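In praise of the second pair

My optician in Prindholm, a patient man called Seidu Darko, once told me that the commonest thing he hears across the counter is "I'll manage with the old ones". I laughed, having said it to him myself not ten minutes earlier, with a bit of tape over one hinge. I'd like to make a small case (forgive me, it was going to come out sooner or later) for owning more than one pair of glasses, and for the rest of us being a good deal less sniffy about people who do.

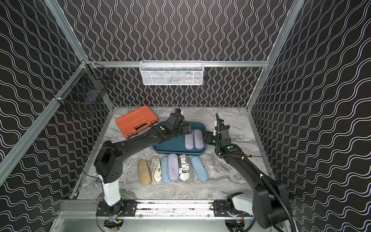
Glasses cases, with an orange carrying case behind them.

I was brought up to think a spare was an extravagance. My mother had one pair, which lived on her nose or on the bread bin, and when they went missing the whole house stopped. Dinner waited, post went unopened, and we children crawled about under the furniture until they were found. She was a thrifty woman and I loved her for it, but I do wonder now what all that thrift was costing her in sheer bother.

We don't think this way about shoes. A person with walking boots and a smart pair for weddings isn't called vain, and I've never met anyone who felt guilty about a second umbrella. Yet the moment my neighbour Randi Aasen bought herself a pair just for reading music, she felt obliged to explain it to the entire choir, at length, with the price!

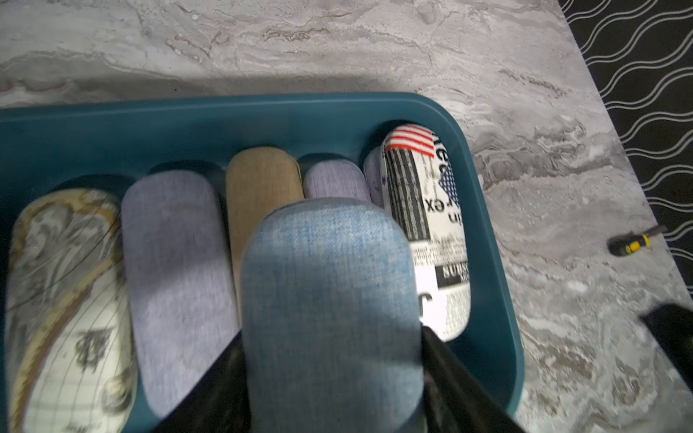 The price is the sticking point, of course, and I won't pretend otherwise. My last pair came to 293 pounds with the thin lenses, and I had to sit down afterwards with a cup of tea. Plenty of people can't stretch to one pair at that rate, never mind 2, and I'd never wish to scold anybody for mending what they have. What I'd like is for opticians to offer a plain, cheap spare as a matter of course, made up to the same prescription and handed over without any fuss about designer names.
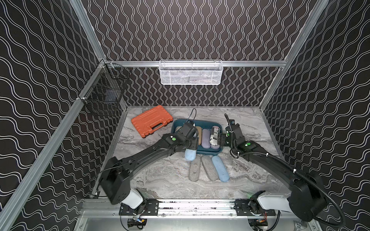
Prindholm, January 20, 2022

I had got that far with this piece when I sat on my own glasses, so the rest was written in the old taped pair, leaning rather close to the screen. It did nothing for my neck, but a great deal for my argument. There's a particular helplessness in patting the floor for something you need in order to see the floor, and I'd spare anyone that if I could.

So I've ordered the spare at last. Mr Darko says it will be ready in February, and he was very kind and didn't mention the tape. I mean to keep it in the drawer by the front door and tell the whole family where it is.
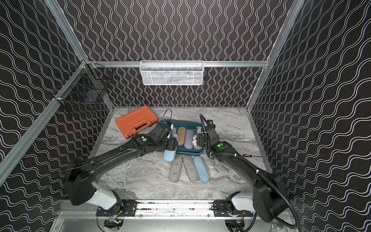
What to do with the old ones

Ask before you bin them. Some opticians will take old pairs in, and it costs nothing to enquire while you're there having your nose pads changed. I'm keeping mine for gardening, tape and all.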